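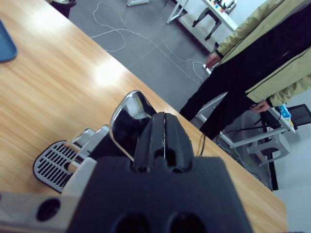
Is the Girard trade good for Clatlow? Only if you believe he's a starter, and I don't.

Subject: Re: Girard to Clatlow

On the list this morning, someone wrote:

> Love this deal. Girard put up 654 points last season and he's still
> getting better. All we gave Stovano was a bench guard and 2 second
> rounders. Steal of the summer.

I keep seeing that 654 and I'd like people to look at where it came from. He got 118 of those points in the last week and a half, when Stovano was resting everybody and the other side was too. Take those games out and you have a guy who scores when somebody gets him the ball in the corner and disappears when they don't. We already have one of those and we boo him.

As for "still getting better," his free throws went down, and so did his minutes once the games mattered. Sesudura played him off the floor in the first round. They put a bigger guard on him and he got three shots up in the second half of the closeout.

I don't mind losing the bench guard. The picks bother me more - this front office says every July that it wants to build through the draft, and then trades the draft. Who is backing up the point now? I've read the team's release twice and it doesn't say.

Maybe the coaches see something. They also saw something in the last 3 wings they brought in, and I can't find any of them on a roster.

If he's starting by the new year and we're over .500, quote this back at me.

> Also are we still doing the season ticket split?

Yes, I'm in for the same seats, upper level, weeknights only.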